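Storage and Sorting Project: Final Report
Constanza Echeverría and Leandro Durán
Section 2: The shared table

Our project looked at how small supplies get put away on a table that several people use. In May we asked students at Jara what slowed them down most, and we got 142 replies. The usual complaint was tape – there was always a roll somewhere, but rarely the right one.

We decided on a single box at the back of the table, with a lid on top and a drawer underneath. Garden toys were added later because Aldana Riquelme's group needed mixed items.
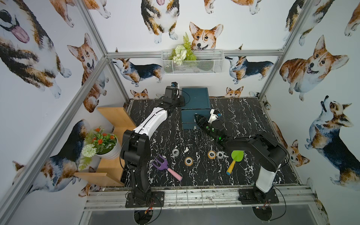 Figure 2. Four rolls of tape and a toy hand fork on the tabletop, with the teal storage box at the back.

The rolls were the easy part. They are close in shape and can go in the drawer together. The fork was harder to place, and we disagreed about it. Leandro wanted it under the lid – Constanza wanted a separate hook. The final plan keeps tape in the drawer and tools under the lid. Labels are still to be made.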